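How to Clean and Store Chopsticks So They Last

Chopsticks are used every day and get less attention than anything else in the kitchen. They go through the sink with the spoons, get dropped wet into a holder, and stay in use until someone notices a smell or a black tip. Looking after them takes a few minutes a week. The steps below work for wood, bamboo, lacquered and plastic pairs, with the differences noted where they matter.

What you need

Dish soap
A soft sponge or a piece of loofah
A clean dish towel
White vinegar
A holder with holes in the sides and bottom
Food-grade mineral oil (for bare wood only)

Step 1: Rinse right after the meal

Rinse the eating ends under warm water as soon as the table is cleared. Starch from rice dries into a film that is much harder to get off an hour later. Don't leave wood or bamboo standing in a sink of water. Ten minutes is fine for stuck food, overnight is not.

Step 2: Wash them a pair at a time

Put a drop of soap on the sponge, fold it around one pair, and pull from the thick end to the tip. Turn the pair a little and pull again. Many people grab the whole bundle and roll it between their palms under the tap. This is quick, but it chips lacquer and the sticks in the middle stay dirty.

If your chopsticks have grooves near the tips, go over the grooves with an old soft toothbrush.

Step 3: Dry before you store

Shake off the water, then wipe each stick with the towel. Lay them flat on the towel until the surface feels completely dry. In my kitchen this takes 2 hours in winter and longer in August. Skipping this step is the usual cause of mold.

Step 4: Put them back in an open holder

A perforated holder lets air in from the sides. Plastic, metal and ceramic all work as long as there are holes in the bottom too. Keep it loose, so the sticks can lean outward and don't touch along their whole length.

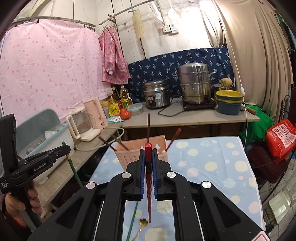 Malsha Mollah
Kitchen and Home Writer, Findmont

Tips up or tips down is a matter of habit. I store mine tips down, so that hands only touch the thick ends when someone reaches for a pair. The drawback is that any water left on them runs to the tips and collects at the bottom of the holder. If you store tips down, empty the holder and wash it once a week with hot soapy water. Check the corners — a slippery feel means it has waited too long.

Keep the holder away from the kettle and the steamer. Steam rises straight into it and the sticks never dry. A spot next to the dish rack is convenient, but leave enough space that plates don't drip on it.

Step 5: Sort out the odd ones

Once a month, take everything out and match the pairs on the table. Line up the thick ends first, since the shape and color of the end is the easiest thing to match by. Lone sticks can go in a drawer for stirring batter or marking rows in a planter.

Step 6: Treat smells and stains

Mix 1 part vinegar with 4 parts water and stand the tips in it for ten minutes. Rinse well and dry as in Step 3. For bare wood, rub in a few drops of mineral oil afterward and wipe off what doesn't soak in. Don't oil lacquered or plastic chopsticks. It only makes them slippery.

When to replace them

Throw out a stick if it has:

Black or green spots that stay after washing
Peeling or flaking lacquer
A crack, splinter or rough patch
A bend you can see when you roll it on the table
A sour smell after the vinegar soak

Bare wood and bamboo wear out first. Lacquered pairs last longer if they stay out of the dishwasher — check the packaging before you risk it.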